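Working meeting on gripper and controller comparison
Minutes, January
Start 14:00, project room and call
Present: Qiuyue Yin (chair), Xiaoqing Lu (minutes), two colleagues from Trovine on the call
Apologies: none

1. Minutes of the last meeting

The minutes were accepted with one correction. Under item 4 it was written that the Nulholm controller had been tested with both fingers types. It had been tested only with the flat fingers. Xiaoqing has changed the text on the shared drive.

2. Open actions

The licence for the simulator is renewed. The new joint limits from Trovine are in the robot model, and the old file is moved to the archive folder so that it is not used by mistake. The action on the naming of log folders is still open. Qiuyue asked that it be closed before the next batch, as she lost a morning looking for runs that were saved under the old names.

3. Comparison of controllers on the house tasks

Xiaoqing presented the state of the comparison. Two controllers are compared, Kasel and Nulholm, on the same robot model and in the same simulated house. The batch has 754 runs in total. Of these, 400 were made with Kasel and the rest with Nulholm. The numbers are not equal because the Nulholm batch stopped during the night and was not started again. Trovine asked if this makes the comparison unfair. Xiaoqing answered that the success rates can still be compared, but that the rare failures will be seen less often on the Nulholm side, and this should be written in the report.

Two kinds of handle were discussed in more detail: the lever on the room door and the round knob on the cabinet. The views below are from the simulated house.
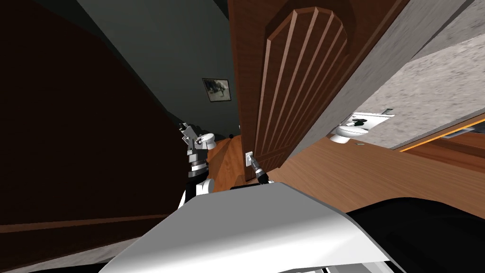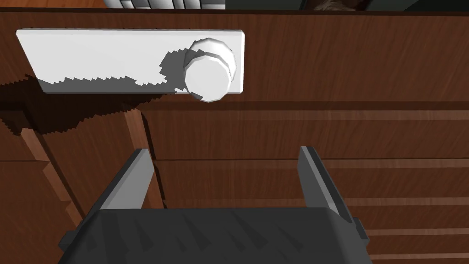
First view: gripper at the lever of the wooden door. Second view: open fingers below the white knob on the cabinet.

3a. Lever

Kasel moves the arm slower in the last part of the approach and corrects the direction of the wrist while it moves. Nulholm plans the whole path first and then follows it. On the lever, both ways are good enough in most of the runs. The difference comes when the robot base has stopped at a bad angle to the door. Kasel then often finds a way to the lever, but it can take a long time. Nulholm gives up early and reports that no path was found.

Qiuyue said that giving up early is not always a fault. If the report is clear, the base can be moved and the arm can try again. She would like to see how many of the Nulholm stops would become a success after a second attempt. Trovine agreed and said that they have the same wish for their own tests.

There was some discussion about what we count as success for the lever. At the moment a run is a success when the lever is pressed down, even if the door does not move. It was agreed to record these as two separate results: lever pressed, and door moved. The old runs can be sorted again from the logs, so it is not necessary to repeat them.

3b. Knob

The knob is the more difficult one. It is small compared to the opening of the fingers, and a small sideways error is enough for one finger to push against the knob before the other has passed it. Xiaoqing has looked through the failed runs by hand and finds that most of them have this cause with both controllers.

Trovine proposed to close the fingers partly before the approach. Xiaoqing was not sure about this — a narrower opening leaves less room for error, and error is the problem. Qiuyue suggested to try it anyway with a small number of runs, together with a second setting where the fingers stay fully open but the approach is slower. Agreed.

It was also asked if the knob is modelled too roughly. Its shape has few faces, and the contact point may jump from one face to the next when the finger slides on it. Xiaoqing will make a smoother contact shape and keep the visible shape as it is. Trovine warned that the smoother shape will make the simulation slower. We accept this for the knob only.

4. Cameras

The Bai camera settings were changed in the last update and the shadows in the wrist view now have edges like stairs. It is a question of the render quality. For the controllers it makes no difference, as they take the handle position directly from the simulator. For the handle detector it may be important, and the detector should not be trained on these views before we know more. Trovine will ask for the higher shadow setting to be tried on one machine first.

Qiuyue reminded that the head camera and the wrist camera must be saved with the same clock. In a part of the last batch the wrist view is behind the head view. Xiaoqing thinks the reason is in the recording script and not in the controllers.

5. Robot model

Short item. Trovine asked if the body shell should count as an obstacle for the arms. At present it does, with a safety distance that is quite large. In some base positions this distance blocks a path which would be possible on a real robot. It was decided to keep the distance for this comparison, so that all runs are made under the same rule, and to discuss a smaller one afterwards.

6. Report

The report will have one section for each handle and one table for the whole batch. Qiuyue would like the failed runs to be described in plain words and not only with error codes — the readers at Trovine are not all from the control side. Xiaoqing will send the first draft to everyone, and comments should be written in the file itself.

7. Actions

Xiaoqing: sort the lever runs again into lever pressed and door moved.
Xiaoqing: smoother contact shape for the knob.
Xiaoqing: check the clock in the recording script.
Xiaoqing: first draft of the report.
Qiuyue: second attempt after a Nulholm stop, with the base moved.
Qiuyue: close the action on folder names.
Trovine: small test with the fingers partly closed, and with slower approach.
Trovine: higher shadow setting on one machine.

8. Any other business

Trovine will have a new version of the arm description soon. It was agreed not to change to it before the comparison is finished.

The next meeting is at the same hour. The meeting closed at 15:20.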